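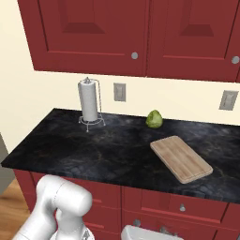
Opening. Thank the Nendmont Tenants' Forum, wait for the coffee line to sit down. Then: I'm here to talk about security deposits, a subject people care about for exactly one week every few years, and care about very loudly. Start with the word "wear." The lease says the landlord can't bill you for normal wear, and then leaves the word to fend for itself. Take a black stone counter like this one, with gray and brownish veins swirling all through it. Now find me last year's coffee ring. The inspector will, if he's paid to. (Pause. If they laugh, keep going. If they don't, keep going faster.)

My own story, short version. I moved out of a one-bedroom on Calimlim Street and got a letter keeping $648 of my deposit. Two items: "cleaning" and "general." I asked what "general" covered. I was told it was general.

Don't do the voice here. It ran long at the rehearsal.

What I did next. Wrote back and asked for receipts. Four letters, each a little more polite than the last, which I'm told is how you can tell a person is furious. Got most of it back. Bought a chair.

Main point, say it slowly: take your pictures the day you get the keys, before a single box comes in. Move-out pictures are fine, but they only show how you left it. Open the closets. Get the inside of the oven. Get the ceiling, since you will be accused of the ceiling.

Then send them to the landlord by email the same day. One line is plenty: "Condition at move-in, attached." No adjectives – you'll want to save those.

Walk-throughs. Ask for one before you leave and ask in writing. Bring the move-in sheet. If they say a thing is fine, write "fine" next to it and ask them to initial it. Watch how quickly it stops being fine.

Painting. Somebody always asks about painting. Read your lease, then ask the Nirent help desk in the lobby, who know far more about paint than I do and have a table with candy on it.

Handouts: sample letter on one side, checklist on the other. The version dated 21/07/2018 is the right one. The older one has the Alisetti Building phone number on it, and they would like us to stop calling.

Questions. Repeat each one into the mic. Anything that begins "So my roommate" goes to the hallway afterward.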